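To: Darnov simulation users list
From: Natália Michalík
Subject: Re: Right hand release fault in drawer task, runs suspended

Dear colleagues,

Thank you to Igor Hrnčiar for the report quoted below, and to those who replied to him directly. I am answering on the list so that all sites receive the same instructions.

> Igor Hrnčiar wrote:
>
> We are seeing a repeated fault in the drawer task on the Plumotik
> build. The controller reports that the right hand has released the
> handle, and the planner then starts the left arm on the bowl
> placement. In the log, however, the right thumb is still carrying
> load for up to 800 ms after the release flag is set. In 11 of last
> night's runs the two arms were commanded to move during that
> interval. The task was scored as a success in most of them.
>
> I have not changed the grip thresholds. Could someone confirm
> whether this is a fault in the simulator or in the controller
> before we copy the build to the lab machine?
>
> Igor Hrnčiar

We have reviewed the logs and replayed the stage of the task that Igor refers to, with the left hand on the bowl and the right hand by the drawer handle.
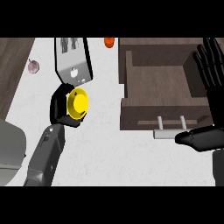
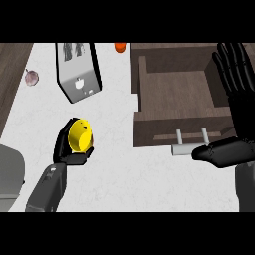
Darnov Institute – Department of Manipulation and Machine Safety

Our finding is that the fault lies in the controller. The release flag is set when the finger joints pass their opening angle. The thumb is not included in that test. When the hand approaches the handle from the side, the fingers may satisfy the condition while the thumb remains in contact with the bar. The simulator reports the contact force correctly, but the planner does not read it.

In simulation the consequence is limited to a drawer that is dragged a short distance or a bowl that is set down in the wrong place. On the physical arms the same sequence could pull the drawer from its runners or overload the thumb joint. It could also produce an unexpected arm movement while a person is reaching into the cell. The matter has therefore been entered as a safety fault at level 2, and the following measures apply from receipt of this message.

The current build must not be installed on any physical system. Sites that have already copied it are to remove it and confirm this in writing to Tatiana Kolář.

Two-arm runs of the drawer task are suspended in the shared queue. Single-arm runs may continue, provided that the left arm is parked before the right hand goes to the handle.

Results from the affected build should not be cited or used for training until they have been rescored. Araba Odoi is preparing a script that marks every run in which contact force was present after the release flag. Runs marked in this way will be counted as failures, whatever the final position of the bowl.

A corrected controller is being tested by Matúš Hájek. It requires that the measured force on all digits, including the thumb, fall below the threshold before the flag is set. It also adds a hold of 4 control cycles before the other arm may move. The first tests are satisfactory, but they cover only one cabinet model – the handle with two posts – and we will not issue the build until the remaining handles have been tried.

Sites are asked to keep their raw logs and not to compress them, as the force channel is lost in the short format. Please send any similar cases to this list with the run number and the build name in the subject line. Reports of contact faults in other tasks are also welcome, in particular where one hand is holding an object while the other is near fixed furniture.

A further notice will follow when the queue is reopened.

Yours sincerely,

Natália Michalík
Department of Manipulation and Machine Safety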